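Hand-Held Gripper Pair -- Pre-Use Safety Checklist
Brisedeck shared workshop, bench build. Checked 30 Jan 2019. 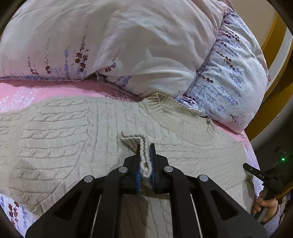
Gindadetti asked whether the pinch check should come before the power check, as on the old sheet. It should, and the order below is changed to match.

1. Jaw pads
Seated, no lifting at the corners. OK.
Comment: press each pad with a thumb. If it slides, take it off and glue it again.

2. Pinch check on knit fabric
Close slowly on a fold, hold, release. OK on both units.
Comment: cable knit snags more easily than a bedsheet. Look for pulled loops before going on to the next garment.

3. Pivot caps and linkage arms
Left unit OK. Right unit -- one cap turned by hand. Tightened, recheck in February.

4. Guide rods
Wipe down, no oil. Jaws must travel the full length without sticking. OK.

5. Handle and finger clearance
Fingers stay on the handle whenever the jaws move. Long sleeves pushed back or buttoned.
Comment: a cuff got into the linkage last month. No injury, but the cuff was ruined.

6. Power and indicator light
Light on before first grip. Unplug before any work on the linkage. OK.

7. Cycle log
Left unit 2417, right unit 1403. Pads are due for replacement on the left.

8. Work surface
Pins, buttons and loose thread cleared. Nothing hard under the fabric.

Result: pass with 2 open items (right pivot cap, left pads). Spare pads are in the Zukton drawer -- sign the sheet when you take a set.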